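How to test whether a robot can load your dishwasher

By Zaid Khasawneh

Many people ask me if a two-armed robot can already do the dishes. My answer is: some of them, if you prepare the job well. In this tutorial I explain the test we use in the Irka project.

Step 1. Choose the dishes. Begin with plastic, for example one pitcher and one plate. Leave glasses and knives for later.

Step 2. Open the dishwasher yourself and pull out the lower rack. Opening the door is a separate skill, so give it a separate test.

Step 3. Let one hand take the pitcher by the body. The handle looks easier for us, but for robot fingers a loop is a narrow target.
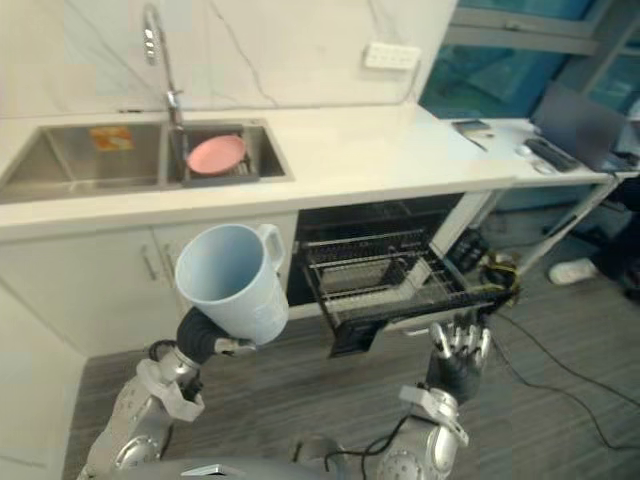
Step 4. Write down every try, also the bad ones. We do 50 tries for each object. A try is good only when the object stays in the rack after you push the rack in – dropping it somewhere near the tines does not count.

Step 5. Change one thing and repeat. Move the pitcher to the other side of the sink, or turn it. In our last series the robot placed 88 percent of the plates, but with pitchers the result was much lower, mostly because it must turn them upside down.

For cups and bowls, use the same steps with a new page in your notebook.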